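Can robots do the chores yet?

Some chores, some of the time. A robot can hoover a flat floor by itself. Opening a fridge is much harder. The robot must find the handle, hold it and pull just hard enough.
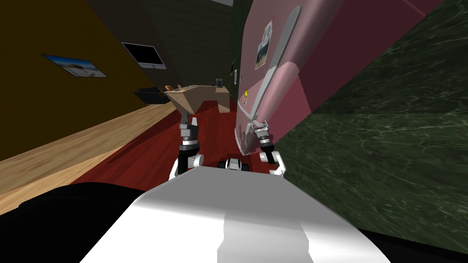

Many robots practise in a computer world first – nothing real gets broken there. A robot might try the same door 100 times. Then it has to manage in a real kitchen, where every fridge is different. For now, you still have to put the milk away.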